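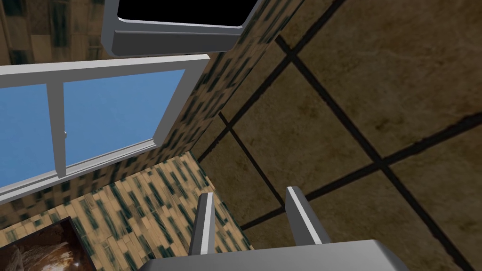

Wrist cam, start pose, both fingers open.

costik_build wrote:
Posting for our school club. We are doing the simulated two-arm task for the Prollport student challenge and we are stuck. The job is to pick small items off the top of the dresser and put them in a bin by the door. The left arm does fine on its own. As soon as both arms run, one of them stops short and the planner times out. We ran it 126 times over break and logged every run. Timeouts were most of the failures. Collisions were a distant second.
Settings are stock except the planner limit, which we raised to 1,300 ms. Start pose has both grippers up and empty.

gearteeth14 wrote:
What does the head camera see at the start? If the arms start high they have to come down past each other and your planner is doing twice the work.

costik_build wrote:
Head view from the same setup:
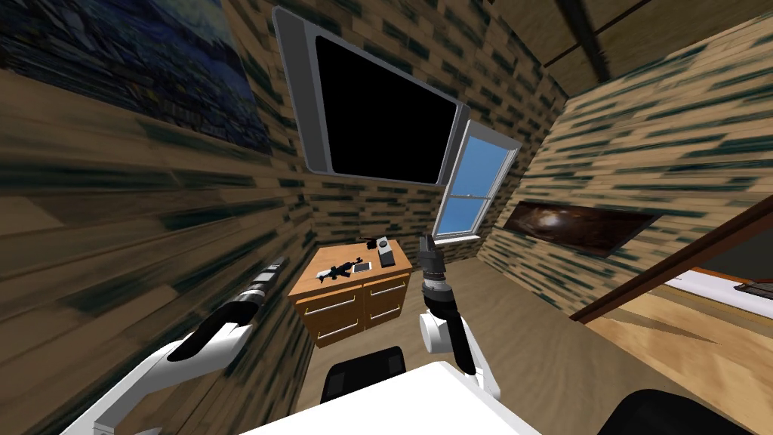

and the start pose is the one that came with the starter files. We did not pick it. One of the freshmen wants to lower it but I was told last August that changing the start pose costs points.

porkeo wrote:
It doesn't cost points. The rules say the arms must start empty and clear of the furniture. We changed ours and passed the check. Read section 10 again.

gearteeth14 wrote:
I read section 10 differently. It says "as supplied" in the first line. I would ask before the deadline, which is January 11, 2019. You don't want to find out from the score sheet.

porkeo wrote:
"As supplied" is about the robot model. The pose gets its own paragraph further down. Ask if you want, but half the teams moved theirs.

deligiannis_lab wrote:
I help with a club that ran this task. Leave the start pose alone for now and look at your grasp order. Which item do you send the right arm to first?

costik_build wrote:
The nearest one by distance from the gripper. Both arms use the same rule. Here is another head view in case it helps.
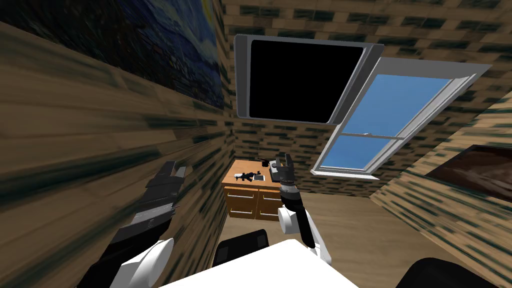 deligiannis_lab wrote:
Nearest first is your problem, I think. Both arms can choose the same item, and then one waits for the other until the timer runs out. Give each arm its own half of the top. In your last view the black thing with the parts sticking out is on the left half, so that one goes to the left arm every time. The flat white one next to it is harder. I would give it to the right arm and make the left one back off before the right one moves in. Your right gripper also covers the right rear corner from the head camera, so don't trust the head view for anything back there. Take that position from the wrist camera.

gearteeth14 wrote:
Agree on splitting the top. Don't agree on the wrist camera. Ours gave bad positions whenever the wrist was tilted and we spent 14 days chasing it. We move the arm out of the way, take one head picture, then plan from that.

deligiannis_lab wrote:
That works too, it's slower. If your tilt was off I would check the camera offset file first.

costik_build wrote:
OK. I will split the top tonight and leave the pose where it is. I also sent the question about section 10 to the organizers. Will post the new log when it finishes.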